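The woman who reads the fine print so you can keep your bond

Soledad Daza has spent most of her working life inside other people's rental agreements. She says it has made her a patient listener and a terrible dinner guest. 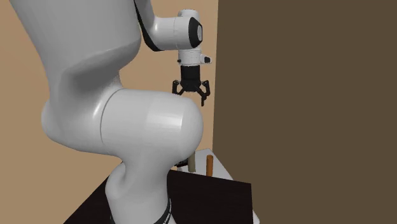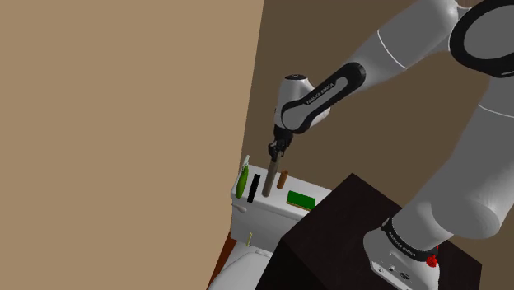
Consuelo Serrano

Soledad Daza keeps her office above a hot bread shop, up a flight of stairs with a handrail that comes away in your hand. "I've written to the landlord," she says, before I've sat down. "Three letters. He knows what I do for a living and he still hasn't fixed it. I take that as a compliment."

What she does for a living is advise tenants, most of them in the older units between the railway line and the river. She started by helping an aunt get her bond back and found she had a taste for it. The aunt had been charged for the removal of a "stain of unknown character" from a carpet that, on the evidence of the entry report, was made of very little else.

"She'd have paid it," Daza says. "She was brought up to think that if somebody sends you a letter with a heading, you owe them money."

The bond was returned in full. The aunt told her friends at church, and the friends turned out to have landlords as well.

These days Daza sees people by appointment and, on the mornings when the appointments run out, by accident. A man comes in while we're talking, thinking she's a podiatrist. He stays for ten minutes and leaves with a form about his hot water.

Her great theme is the entry report, the document a tenant gets at the start of a lease and is meant to check against the place they've just moved into. Daza thinks it's the most important thing most renters will ever sign and the one they read least. "You've been carrying a fridge up the stairs. You've fallen out with your brother over the fridge. There's no kettle. And there's a form that wants your opinion on the skirting boards."

Her advice is to give it your opinion on the skirting boards, at length. The longest report she's seen came from a retired surveyor called Anselmo Alcaraz, who moved into a one-bedroom unit and handed back 114 pages. He'd drawn the bathroom tiles to scale. The agent rang Daza to ask whether he was all right.

"I said he was fine, he was just thorough. I said they should be thrilled. When he moved out two years later the final inspection took less time than parking the car."

I ring Alcaraz afterwards to check this. He says it was a rushed job and he never did get to the inside of the linen press.

Bathrooms come up a lot with Daza. She holds that almost every argument about a bond is decided in one, and that people lose them by cleaning the wrong things. They'll spend a whole Saturday on the oven, she says, and then get pinged for the exhaust fan. She's seen a claim for $189 over a toilet roll holder. It had been described in the lease as "designer". She asked which designer and the matter went quiet.

"I like agents, a lot of them," she says, and waits for me to write it down. "Put that in. They're mostly kids. They've got 200 properties each and a phone that never stops, and some owner overseas is asking why the lawn's brown when it's February. I was rude to them for years. It doesn't get you anything. Now I send a nice email with dates in it."

The nice email with dates in it is known in the trade. Octavio Sepúlveda managed rentals at a local agency for years and received more of them than he'd like to say. He now sells blinds. "You'd see her name come up and you'd go and make a coffee first," he tells me. "It was always very polite. She'd ask after my mum. Then paragraph two would be every repair request since July, in order, with the replies, and where there wasn't a reply she'd just leave a gap. The gaps were awful."

Did she usually win?

"I don't think it ever got that far. You'd read the gaps and ring the plumber."

Daza is less sunny about what's happened to rents. The people she sees now are more frightened of complaining than they used to be, and she can't tell them they're wrong. She tells them what the law says, then what tends to happen, and leaves a bit of quiet between the two. One family lived with a leaking laundry ceiling through a whole winter and apologised to her for making a fuss. She still gets cross about that. She gets up and moves a pot plant while she's telling me.

"You can be right and still have to move in with your sister," she says. "I can write the best letter in the state. It won't find you another place near the school."

So she's taken to running evening sessions at the library, where she teaches people to write the letters themselves. It was meant to be a handful of newcomers to the area. It's become something of a fixture, with biscuits, and a fair number of regulars who've got no dispute at all and just enjoy the company. There's a couple who own their home outright. She's stopped asking them why they come.

The next session is on Sat 17 October, in the upstairs room, and the topic is mould. Last time she did mould they ran out of chairs.

She rents too, of course. Always has. I ask whether her own landlord at home is any better than the one with the handrail.

"Lovely man," she says. "Very quick with repairs. I'd only been there a week when he asked if we could do everything by phone."

And could they?

"No," says Daza, and goes down to see if the bread's ready.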